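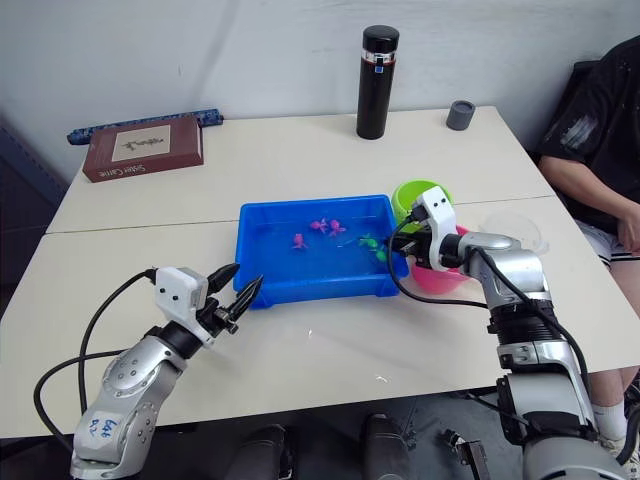
Fish tray on the joined tables, with buckets and bowl.

Punville Family Room
Minutes of the Play Equipment Meeting, 8/25/21

The meeting opened with four members present and one on the phone. Minutes of the January meeting were approved with one change: "sand table" in item 2 should read "water table."

1. Water play setup

The group went over the fish sorting activity. It uses the shallow blue tray with a little water in it, the pink and green toy fish, and the two white tables pushed together. Members agreed the height is fine for older children and too high for anyone under 3. A floor version with a towel underneath will be tried for the younger group.

The depth of the water was discussed. The current practice of a thin layer stays. Filling the tray deeper means it can't be carried to the sink without spilling, and the fish don't need it.

The lime-green and pink buckets are to be used for sorting by color. It was pointed out that the green fish go in the green one and the pink fish in the pink one without anybody having to explain it. The clear bowl can be kept as a spare or used for scooping.

2. Drinks and books on the play tables

Cups, water bottles and library books should be on the shelf by the door before any water goes in the tray. The copy of Sister Carrie goes back to the Plallham book exchange. Agreed.

3. Tray replacement
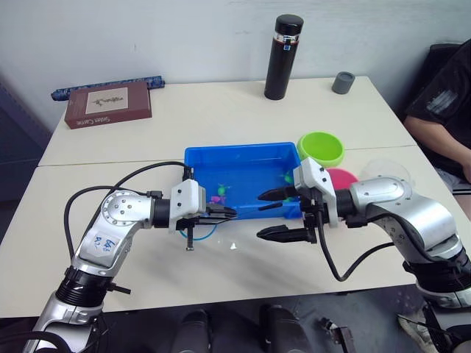 Ngô felt that one tray was not enough for a full group and asked for a second in the same size, so that two sets of children could sort at once. There was support for this. The objection was storage, as the cabinet under the window is full. It was decided to clear out the old puzzles first and then order.

The Vonidetti catalog lists the tray as item 679. Price to be checked, including shipping. If the color is out of stock, any light color will do, but not green or pink.

4. Cleaning

Fish are to be rinsed and laid out on a dish towel after each session. Putting them away wet in a closed bag is to stop. Several from the spring set had to be thrown out for mold. The tray gets wiped down with the mild spray and stood on its side to dry.

The seam between the two tables was raised again. Water runs down it onto the floor. A strip of vinyl cloth will be laid across before the tray is set down.

5. Other business

The room will open at 11 for the rest of the season. Sign on the front door to be changed.

Towels are needed. Old ones are fine.

Meeting closed. Next date to be set by email.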